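How to Run a Simulator Demo at an Open Day
Posted Jul 11, 2022 by Zorica Yordanov

Every September, Hastgate lets the public in to look at what we do, and every September I get the table by the coat rack. After a few rounds of this I have a routine. It works for any two-arm setup running in simulation, and you can copy it.

What you need
One computer that has already been updated. Do this the night before. I once shared a progress bar with 50 schoolchildren.
One big screen, above head height.
One task a person can understand from across the room.

Step 1. Pick a dull task
Ours is a tray. Two arms come in, one on each side, and the job is to lift the tray level and set it down again. We tried something with gears one year and spent the afternoon explaining gears. Everyone over the age of four has carried a tray and most of them have dropped one, so they arrive with opinions.

Step 2. Strip the scene
Our default scene from Zultmont came with shelves, a workbench and a potted plant. Visitors asked about the plant. Take it all out and leave a floor and a wall. Give the tray a color you can see from the parking lot. Keep the floor texture, though. On a perfectly flat gray the arms look like they're floating, and you will hear about it.

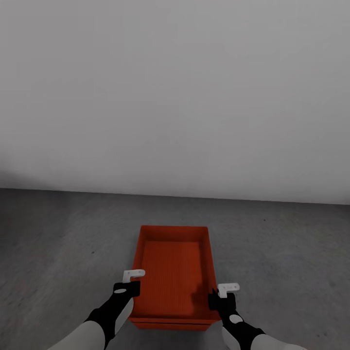 Step 3. Save a starting pose
Park both grippers close to the tray's sides, near the end facing the viewer, and save that as your reset state. Bind it to one key. If you start from the home position, people watch the arms travel for ages and wander off to the Stenach booth, where there are free pens.

Step 4. Let them drive
Cap the speed at half. Hand over the controls and say "both sides at once." They will do one side. The tray will tip. Press your reset key and hand it to the next person. Last year we got through 158 resets before lunch.

Step 5. Prepare two answers
"Is it real?" No, it's a simulation, and the real arms are down the hall at 2.
"Could it carry my lunch?" Up to a point.

If the physics blows up and the tray leaves through the ceiling, let it go. It always gets the biggest cheer of the day, and the Milošević people next door have started asking what time it's on.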